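Julatora Wage Tracker, Pruso edition

I built the first Julatora for myself, back when I was hiring for a small alterations shop and had no clue what anybody else was paying. I kept losing good people over 25 cents an hour (25 cents!) and finding out months later. So I started a spreadsheet, and the spreadsheet got out of hand.

The Pruso edition pulls local job postings into one page, sorted by trade and by zip code. You see the pay range, how long each opening has been up, and whether the offer has changed. I check mine with my coffee and I'm done in 2 minutes.
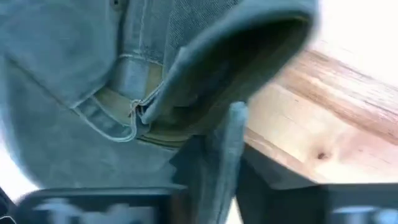

Denim with pale stitching along a pocket-like opening.

It covers up to 1,000 postings at a time, which is plenty for most towns. If you're in a big metro, get the Drirkent add-on too. Huguette Carré runs a cleaning company and swears by the quit-rate chart, though I like the alerts better myself.

One license is $300 a year, and updates are included. The next one comes out in February, with overtime rates!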